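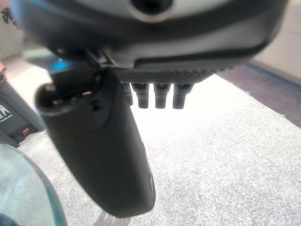 I bought the Prerkow carpet for the back room in August, after the old sisal one started shedding at the seams. It comes from Pollatis in a 9 by 12 foot size, and I paid $173 for it on sale. The color is sold as light gray, and I would call it a speckled white and gray mix. Under strong light the speckle nearly washes out and patches of it look white, so if you want something with an obvious pattern, order a sample first. A darker purplish-gray carpet strip runs along one side of the light part, with the beige wall past it. The strip was a separate purchase, also from Pollatis, and the two grays are close enough to sit together.

Delivery and laying

The roll arrived in a long plastic sleeve and took two of us to get up the stairs. My neighbor Nisha Rathore helped carry it and then stayed to help lay it. The ends curled for the first few days. We rolled the worst end backward overnight with some books on top, and it went flat. There was a mild smell that was gone within a week with the window open.

The cut edges were straight on three sides. The fourth was off by a small amount, and I trimmed it with a utility knife. The backing cuts easily and did not fray.

Everyday use

The pile is low. Chairs slide on it without catching, and a door with normal clearance will pass over it. It is firm underfoot, so do not expect much cushion unless you add a pad. I used the Perulberg felt pad, which was $105 and in my opinion thicker than this carpet needs. Siham Khasawneh has the same carpet in her hallway with no pad at all and has had no trouble with it sliding.

Crumbs and lint disappear into the speckle, for better or worse. I vacuum once a week with the brush roll on the low setting. It shed a fair amount of loose fiber the first three times and very little after that. Coffee came out with cold water and a plain white cloth. A drop of bike grease did not come out completely, and there is a faint mark if you know where to look.

Small things dropped on it are easy to find if they are dark. Pale things are harder. I have stepped on the same beige button twice.

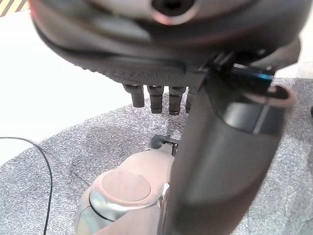 Compared with the Kong

Before ordering I looked at the Kong in a similar gray. It was $131 in the same size and felt softer in the store, but the backing was thinner and the sample curled at the corners. If the room is a bedroom, I might pick the Kong. For a room with chairs and foot traffic I would buy the Prerkow again.

My rating is four out of five. I took one point off for the uneven edge and the grease mark. Pollatis answered my email about the edge in two days and offered a partial refund, which I accepted.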